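Play food in an open wicker basket: how to clean and store it?
Posted Oct 31, 2025 in Home and Storage

Skomura
We keep a set of toy fruit and vegetables in an oval basket. The weave is tight at the base but open around the rim, and crumbs and dust collect between the strands. The glossy pieces wipe clean. The matt ones hold marks, and the textured tangerine is the worst of them. I have tried a damp cloth with a little washing-up liquid.
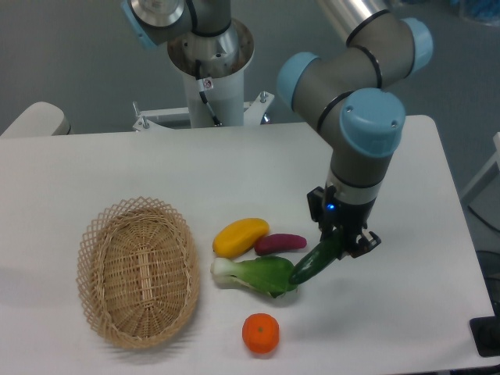

Two things I would like to know. Can toys of this sort be put in a bowl of water, and should the basket be lined?

Toom
Check for a seam or a small hole first. If there is one, don't submerge the piece — water gets in and stays there. Wipe it and leave it on a rack overnight. For textured peel use a soft toothbrush, dry, then a damp cloth. Foam cores under a painted skin should never be soaked. I ruined a pear that way in September.

Basket: vacuum with the brush head, base first, then the rim from the outside. No lining needed.

Prenness
Disagree on the lining. A circle of cotton cut to the size of the base lifts out and goes in the wash. Don't glue it.

Leaves on things like bok choy crease if they are at the bottom, so put the heavy pieces in first.

Skomura
Thanks both. There is a seam on the sweet potato, so cloth only. Will try the cotton.

Viewed 139 times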